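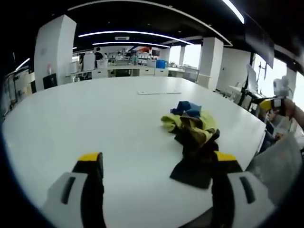
Wellington Aguiar told her that the ferry to Wovport would not wait, not even for a widow.

"Then I will swim," answered Mutiso. She had 28 coins and her husband's letter, which she had read 154 times.

At the pier the ferry was still there. The captain was eating soup.

"You are late," he said.

"So are you," she said, and she sat down beside him.

Home Stories Poems Authors
Search this site Go

Recent stories
The Baker of Drudonard
Emis in May
Room 3687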